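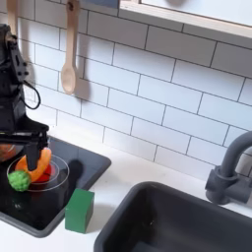

Play food in a clear bowl on a stovetop-like surface, with the sink and faucet at right.

Families > Toy Lending > Play Kitchens > Frequently Asked Questions

Play Kitchens and Play Food: Frequently Asked Questions

Updated April
By Teodora Vasić, Lending Services

Print this page | E-mail this page

The Ratska Toy Library lends play kitchens, play food and related items to member families, child care homes and preschools. The answers below apply to all loans in the Play Kitchen collection. Questions about puzzles, ride-on toys and dress-up clothes are covered on separate pages.

Who may borrow from the Play Kitchen collection?

Any member in good standing may borrow play food and small kitchen items. Full kitchen units are reserved for group members, meaning licensed child care homes, preschools and after-school programs. A family member who wishes to use a full unit may do so in the play room during open hours.

How large is the collection?

The collection holds 1,249 cataloged pieces. Play food makes up almost 800 of these. The remainder consists of bowls, pans, utensils, counter units and building blocks that are lent with the kitchens.

What is included in a play food set?

Each set is packed in a lidded bin with a contents card. Sets contain a mixture of fruit and vegetable shapes, one mixing bowl, one pan and a small bag of plain blocks. Colors and shapes vary from set to set, and members should not expect two bins to match. The contents card is the final record of what was lent.

Why are blocks included with the food?

Children at this age often use a plain block as butter, bread, soap or anything else the game requires. The blocks are cataloged as part of the set and must be returned with it. Members occasionally sort them into their own block box by mistake – please check there first if a block is missing.

Are the bowls suitable for all ages?

No. Sets with the code G on the bin contain a glass bowl and are lent only for supervised use with children aged four and older. Sets with the code P contain a plastic bowl and may be used from age 2. Members may ask the desk to change one code for the other before checkout. Bowls may not be exchanged between bins at home.

May real food or water be used with the set?

Water may be used in sinks and bowls if the pieces are dried fully afterward. Wooden pieces must be kept out of standing water. Real food, modeling dough, paint and glue may not be used with any item in the collection. Children who would like to mix dough are welcome to attend the Prollia kitchen hour, where separate bowls are provided.

May we place play food on a working stove or in a working sink?

Play food may be rinsed in any household sink. It may not be placed on a household stove or cooktop at any time, including when the stove is switched off. Many pieces soften or mark when they touch a warm surface. Children should also learn that the pretend stove and the household stove are treated differently, and keeping play food away from the latter supports that lesson.

How should pieces be cleaned before return?

Plastic pieces should be washed by hand in warm water with a small amount of dish soap, rinsed and left to dry on a towel. Bumpy or textured pieces need a soft brush, as crumbs collect in the surface. Wooden pieces should be wiped with a damp cloth only. Do not use a dishwasher or bleach. Staff will clean all pieces again before the next loan.

How should the bin be packed?

Place the bowl at the bottom of the bin, right side up, on the folded cloth supplied. Put the soft pieces inside the bowl. Blocks and utensils go in the drawstring bag beside it, never inside a glass bowl. The contents card goes on top, where it can be read through the lid.

What happens if a piece is lost or broken?

Please report it on the contents card. No charge is made for the first lost piece of play food in a membership year. Later losses are charged at the rate posted at the desk. Broken glass must be disposed of at home and should not be returned in the bin. If a bowl has broken over the set, please keep the whole bin closed and telephone the desk for instructions.

Can a child ask for a particular piece?

Individual pieces are not reserved. The desk staff will, however, open a bin on request so that a child can see what it contains.

How long is the loan period?

Play food sets are lent for three weeks and may be renewed once if no other member is waiting. Full kitchen units are lent for one school term. The waiting list for full units currently stands at 130 requests, and group members are advised to apply early.

Whom should we contact?

Loans and renewals: Adalberto Damasceno, Lending Desk
Group memberships and full kitchen units: Reshma Baloyi, Program Office
Repairs and missing pieces: Recep Avcı, Collections

The desk is open until 5:30 p.m. Returns after that time may be left in the locked cabinet at the side entrance, except for G-coded bins, which must be handed to a member of staff.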